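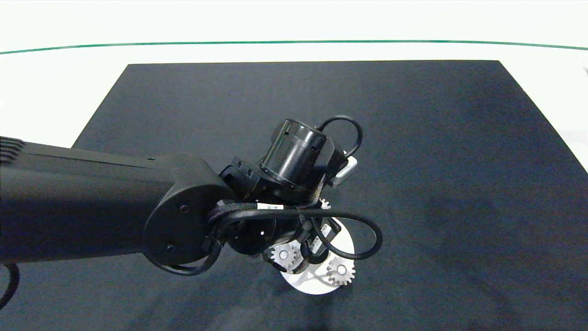
The mat is the last thing most people buy for a worktable. The table comes first, then a lamp, then a chair that is usually the wrong height. Months later, when the top has picked up its first scratches, someone goes looking for something to put over it.

White tabletops are a large part of the reason. They have been popular for home workrooms for years, and they make a small room feel lighter. They also show every mark. Glue, pencil and the black smear left by a rubber foot all stand out, and under a strong lamp the surface throws the light back into your eyes. A dark grey mat deals with the glare at once. Pale paper, thread and small metal parts are easier to find on it, and you stop squinting by mid-afternoon.

Size is where people go wrong. The mats sold for use with a keyboard are too narrow for anything else. A mat for sewing, model making or repairs needs to cover most of the table, with a strip left bare along one side for a cup and a phone. Endex, a shop in Cestport that cuts mats to order, says its most common request is for a depth of 600 millimetres, which suits an ordinary desk. Its customers tend to measure the table and forget the clamp of the lamp, so the shop now asks about clamps before it cuts anything.

Then there is the material. Felt is quiet and pleasant under the wrists, but it holds crumbs and thread ends and is no use with a knife. Rubber grips well and lies flat. It can smell for the first week or two, and some kinds leave a stain on a painted top if they are never lifted. Cork is light and cheap and wears at the corners. Self-healing cutting mats are the toughest of the lot, though the printed grid annoys people who don't cut, and the large ones have to be stored flat or they warp.

Koubek makes a plain charcoal mat in rubber with a cloth face, sold off the roll for 44 a metre. Skendau has a thicker version for 252, ready cut, with stitched edges. The stitching matters if you lean your forearms on the edge all day. If you work standing up, you may never notice it, and the cheaper one will do.

A new mat that arrives rolled should be laid face down overnight with a few heavy books at the ends. Don't use a hairdryer on it. Heat can loosen the cloth from the backing and the bubble never goes down again.

Cleaning is simple enough. Brush it off at the end of the day, towards you and into a dustpan. Once a month lift the whole thing, wipe the table beneath and let both dry before you put it back. Grit that works its way underneath will scratch a white top just as surely as grit on the surface.

Most mats come with a guarantee of a year or so. The one at the Endex counter has been there for 14 years and has been turned round twice, so the worn patch now faces the wall.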